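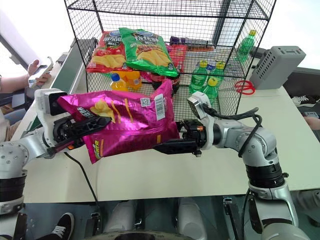
Wire Snack Cages: Questions We Keep Getting

Do I need a wire cage for snacks at all?

Probably not. If you have a cupboard with a door that closes, use the cupboard. A mesh cage earns its spot on an open table, in an office or a shared kitchen, where chips and drinks would otherwise drift across every flat surface. Plenty of people buy one, feel organized for a week, and then own a cage and the same mess.

Will it make us buy less?

We doubt it. The Jarkuvton leaflet says seeing your food "encourages mindful restocking." In the Garrido break room, being able to see the chips meant people ate the chips. Gintarė Butkienė kept the receipts there through February and the spending went up.

Is it better to stand chip bags up or lay them flat?

Stand them against the back, fronts facing out, overlapping a little. A red bag with a green one partly over it is still easy to tell apart. Flat bags get buried under drinks, and you find out about it when you open a bag of crumbs.

My big bags don't fit. Am I doing something wrong?

No. Chip bags are mostly air and no cage changes that. Hold the bag sideways by both ends, keep it level, and see if it goes in without bending. If you have to squash it, leave it out or eat it first. Please don't poke a pinhole to let the air out. We have seen this advised, and it gives you stale chips.

Should drinks and chips share a cage?

They can, as long as the drinks go on the bottom. Don't lean a full bottle on a bag. If the cage is crammed, take something out before you put anything in.

How much weight will the mesh hold?

We don't trust the numbers on the boxes. Sernanlow prints 80 pounds on theirs and doesn't say whether that means the floor of the cage or the top. Put the heavy things low and treat the top as a lid.

Are the organizer labels worth it?

The Jovidden set has 216 stickers. You need 4, if that. A chip bag already has a picture of chips on it.

Does color sorting help?

It looks nice until the next grocery run. Magenta, red and green bags tell you the flavor only if you stick to one brand, and even then you should read the bag. Sorting by date is duller and more useful. Oldest in front.

How often should I empty it?

Every 3 weeks is plenty. Take everything out, shake the crumbs off the mesh, and wipe the table underneath.

Can I return mine if I don't like it?

Ask the shop before you cut the tags off. We don't sell them.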